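Tue 15 January. Notebook, seed and substrate bench

Germination test of the tomato lots, second reading. Nii Kpodo asked me to write more complete entries, so I try.

Lot 1316 (seed from Aguirre, harvested in July) is slower than I hoped. I sowed 40 seeds in the Toltness mix and 40 in plain coconut fiber, same depth, same water. In the fiber almost 30 are up. In the Toltness mix I see only a few, and the stems are thin and bend to the window side. My first idea was that the mix holds too much water at the bottom. I lifted one cell with the small spoon and it smelled sour, so I think the idea is correct.
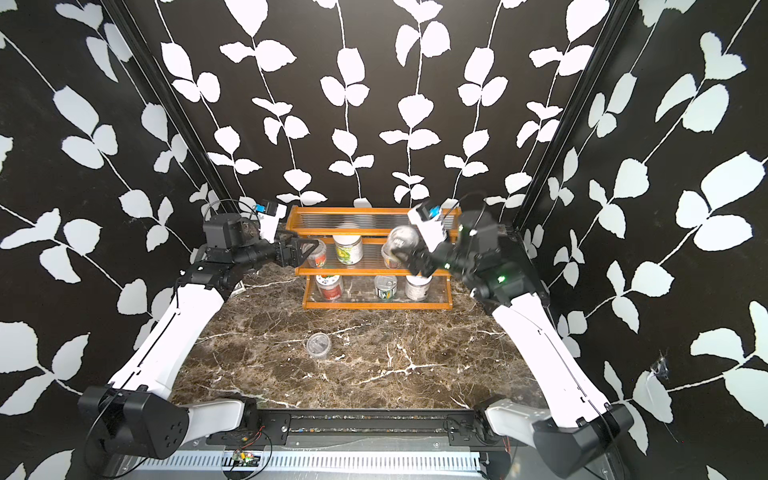
For the next sowing I want to change how we store the opened mixes. At present they stay in the paper sacks, and after some weeks the top is dust and the lower part is one hard cake. Sumeya prefers jars, and I agree with her if we can see the contents from the side. A clear jar like the one on the middle shelf, with the red and white label, would be good for vermiculite. For the bulk mix it is too small. We also must write the opening date on every lid, not only the name.

Heating mat: the Skuvik controller showed a different value from my glass thermometer, 2 degrees too high. I have not adjusted it. I want first to compare with the Gromach one, which Nii has at his desk. 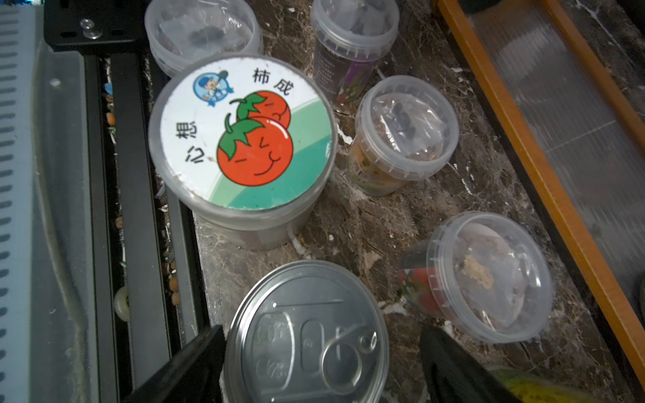

Photo: Sumeya Asfaw

Watering. From tomorrow I water from below only, 5 minutes in the tray, then drain. The sour cells I leave out of this and I let them dry until the surface is pale. If they do not recover I will sow the same lot again, with one part of perlite added. 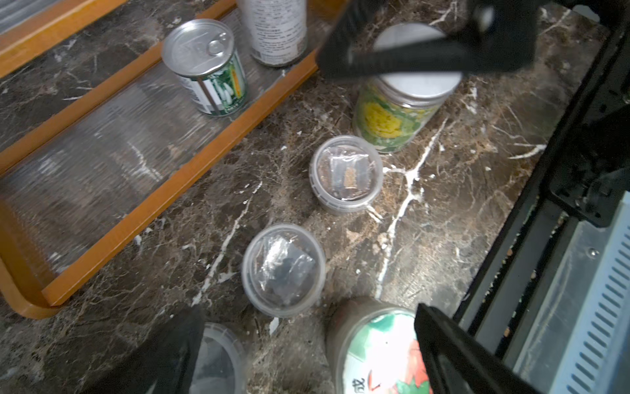
I also want to keep one row without any change, as a control. Last time we forgot this and later could not say what had helped.

To ask Sumeya: does she still have the envelope of lot 1316? The moisture value should be on the back.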